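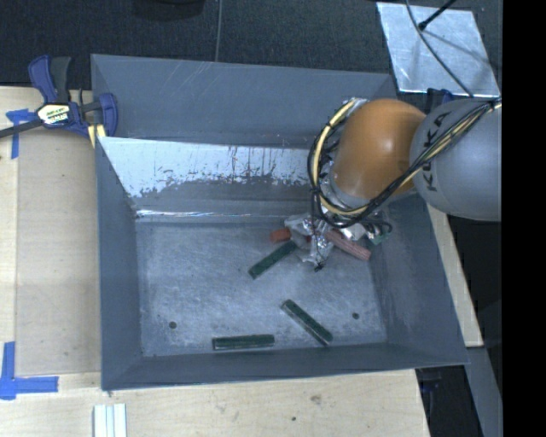
Unit 5: Surfaces and wear

Materials in Daily Use, evening course, Bidham
Handout for May 2023

Last time we spoke about how a material breaks. In this unit we speak about how it becomes old on the outside, while the inside is still good.

Wear means that small parts of a surface are lost by rubbing. A grey coating can become pale and streaked long before the wall behind it is weak. Please do not confuse wear with dirt. Dirt can be washed away, wear can not.

Words to learn: abrasion, scuff, coating, residue, primer.

Abrasion is of 2 kinds. In the first kind, a hard body scratches a softer one, as a key does to a phone. In the second kind, loose grains are between the two bodies, for example sand under a shoe. The floor of the Linham ticket hall was worn in this second way, and the damage was strongest near the doors.

Coatings are thin. The paint on the Dunmore railings measured around 200 micrometres when new.

Homework: read chapter 9 and bring one worn object from your kitchen. Write down which side is more worn and what touches it every day.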